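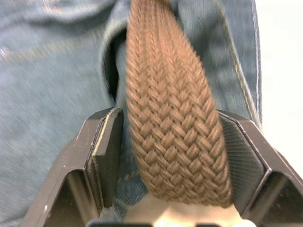
Travach changes gripper pads on clothing cell after belt trouble

Travach has finished a round of repairs on the robot cell that handles jeans and belts at its clothing returns site in Gakness. The cell was out of use for most of a morning in February and went back on shift at 2 p.m.

The work covered the gripper, the small camera mounted near it and the table the clothes are laid on. The arm itself was not touched, apart from a check of the cable that runs down to the wrist.

The cell takes returned jeans that still have a belt in the loops. Its job is to grip the belt, draw it out and drop it in a separate tray, so that the two items can be checked and priced on their own. Flat leather belts have given little trouble. Braided ones have been harder, as the weave gives under pressure and the strap can roll between the fingers.

Under the site's maintenance plan, the pads are inspected every 4,000 grips. The counter stood at 3,976 when the morning shift reported that belts were slipping, and the crew decided to bring the job forward.

They found that the ridges on one pad had worn down near the tip, where most of the load falls. Lint from the denim had packed into what was left of the pattern. Both pads came off and were replaced as a pair, which is the normal practice at the site even when only one is worn. The screws were cleaned and put back with fresh thread lock.

With new pads fitted, the closed position of the gripper has to be set again. The crew does this with a steel shim, closing the fingers slowly until they hold it with no play. The first setting was slightly off – one finger was reaching the shim before the other – and the fingers had to be squared up and the step repeated.

The camera lens was wiped and its bracket tightened by a quarter turn. Exposure was left alone. The pale table surface tends to come out very bright next to dark denim, and a lower setting was tried last fall, but it made the inside of waistbands and pockets too dark for the software to find the loops. Travach plans to test a gray table mat instead.

Before the cell was released, it was run on a test set of 20 pairs of jeans, all with braided belts. One belt slipped and was gripped correctly on the second try. The force setting was then raised one step and the same pair was run again without a fault.

The pads are supplied by Kultero, which also made the fingers. The site keeps two spare pairs on the shelf and has ordered more. It has also changed the cleaning routine: pads will now be brushed out at the end of each shift, where before it was done once a week. The brush is a stiff nylon one, kept on a hook by the cell door.

A second cell at the site, known as Tan, uses the same fingers for jackets and coats. Its pads were checked the same afternoon and left in place. They are due to be looked at again in 59 shifts, along with the wrist cable.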